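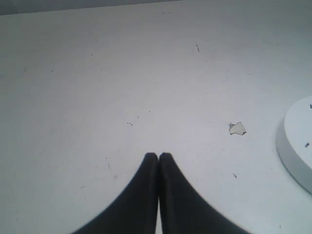

**Purnent Web Developers' Group**
Minutes of the meeting held on March 23, 2023, Kinsella Room, Plorunthorpe Library

**Chair:** Soledad Tapia
**Minutes:** Cillian Coughlan
**Present:** as per the signing-in sheet
**Apologies:** received by email and filed with the sheet

## 1. Minutes of the last meeting

Agreed as correct, with one change. Under item 4, "the old server will be turned off" should read "the old server may be turned off once the backups have been checked". CC to amend the copy on the site.

## 2. Matters arising

- The wifi password for the room has been changed by the library. The new one is on the card by the door.
- The mailing list archive is readable again. The fault was an expired certificate on the mail host, renewed by ST.
- The talk on form validation has been put off at the speaker's request. No new date yet.

## 3. Moving the members' site from PHP to ASP.NET Core

ST went through where the work has got to. The new site, known in the repository as Kanitz, now covers the public pages, the events list and the login. The members' directory and the job board still run on the old PHP code.

The database has 1,543 member records, going back to when the group began. ST ran the import twice on a copy. The first run stopped part of the way through on accented characters in surnames, as the old tables were stored as Latin-1 and the script read them as UTF-8. The second run went through to the end, but 7 records were left out for having no email address. These will be looked at by hand.

There was a long discussion about passwords. The old site stores them in a form that the meeting did not want to carry over. Two choices were put forward:

1. Keep the old hashes, check against them at first login, and store a new hash at that point.
2. Drop all the old hashes and send every member a reset link.

The first is easier on members. The second is less code and gets rid of the old hashes in one go. Several people pointed out that a lot of the addresses on file are likely to be dead, and that those members would be locked out with no way back in short of writing to the group. ST said they would be locked out of very little. On a show of hands the second choice was carried.

**Agreed:** reset links to go out in batches of 500, so as not to trip the mail host's limit.
**Action:** CC to draft the email text. ST to write the batch job.

## 4. Error pages

The old site shows the full stack trace to anyone who hits a server error. This was raised last October and has not been fixed. It was agreed not to wait for the move. The setting is one line in the config file on the live server.

**Action:** ST, this week.

The new site will have a plain 500 page and a plain 404 page. The wording "Oops, something went wrong" was not liked. The pages will say what has happened and give a link to the front page.

## 5. Spring talks

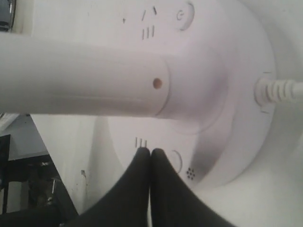
*Spring talks: the list is still open, offers to Cillian Coughlan.*

Slots so far:

- Dependency injection for people who have never used it
- Reading a query plan
- Moving from callbacks to async and await, with worked code

Talks are to be kept to forty minutes with time for questions. Speakers are asked to put their code in the group's repository before the evening and to say in the readme which version of the SDK it was built with. At the last talk a good part of the question time went on people trying to get the sample to build with a different version.

It was asked whether talks could be recorded. ST has no objection but wants each speaker to be asked first. Recordings would go on the members' part of the site, so this has to wait for item 3.

## 6. Code review evenings

Turnout has been low. The members who do come find them useful and would like them kept on. It was suggested that people are put off by having to show work code, which many are not allowed to share. A small shared project was proposed, with everyone working on the same open issues. Ideas put forward were a booking page for the room and a tool to check the links on the group's site.

**Agreed:** the link checker, to be written in C# as a console program first. It should take a start address, follow links within the same site, and write out a list of those that fail. A web page for it can come later.
**Action:** CC to set up an empty repository and write the first 5 issues, small enough for a newcomer to pick up.

## 7. Hosting

The present plan comes up for renewal in October. It does not include a Linux container option, and the next tier up does. ST would like the new site to have been live for a while before any choice is made. Left over to the next meeting.

## 8. Any other business

- A member asked for the coding style notes to be brought up to date. They still tell people to prefix private fields with "m_". CC will take that line out and ask on the mailing list for other changes.
- The link to the chat server on the front page goes to the old address. Fixed during the meeting.
- Please push branches with a proper name. There are several called "test" in different people's forks and it has caused mix-ups when merging.

## 9. Next meeting

Same room. The date will be sent to the mailing list once the library has confirmed the booking. Items for the agenda to Cillian Coughlan.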